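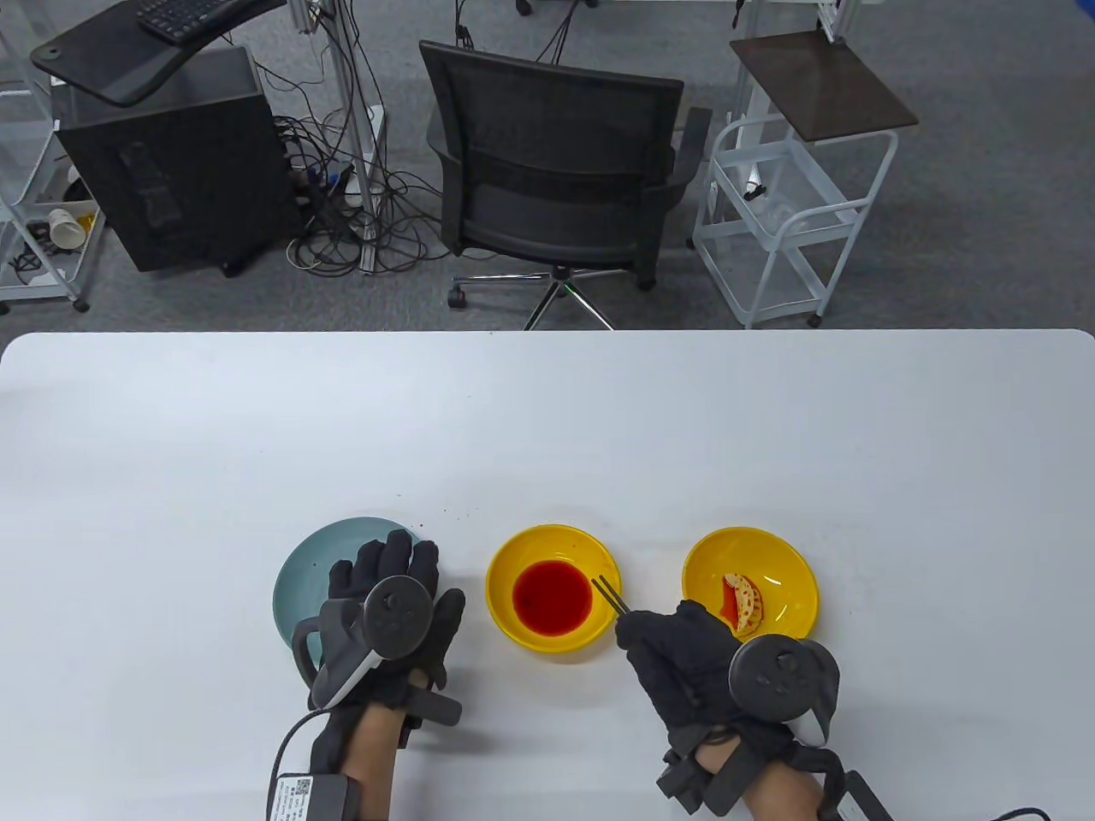 3.2 Clothing Purchases Ahead of Family Holidays

Respondents were drawn from the Erico household panel, which holds records for 2000 households with at least one child under the age of ten. Of these, 400 kept a purchase diary from October until the end of the holiday period. Each entry listed the garment, the price paid, the person it was bought for, and whether it was meant for a particular day or for general wear. Gift purchases were coded separately and are left out of this section.

Entries were matched to receipts with the Clillex coding scheme. Two coders worked independently, and disagreements — most of them over shoes and outerwear — were settled by a third reading. A garment was coded as "occasion wear" only if the diary named the occasion before the day itself. This rule is stricter than the one used in the Gronow survey, where parents were asked afterward, and it gives lower totals for sweaters and plain dresses in particular.

Figure 2. Order of steps in the diary procedure: purchase, entry, receipt match, occasion code, follow-up call.

Follow-up calls were made 30 days after the holiday. Parents were asked how many times each garment had been worn and whether it still fit. Households that spent the holiday at home were not excluded, as earlier work with the Zidunon sample had found that staying in did not remove the wish to dress children for family photographs. Hand-me-downs were entered at a price of zero and kept in the wear counts, but they do not enter the spending models in Section 4. Matching sets bought for siblings were treated as separate garments, with the set price divided evenly among them.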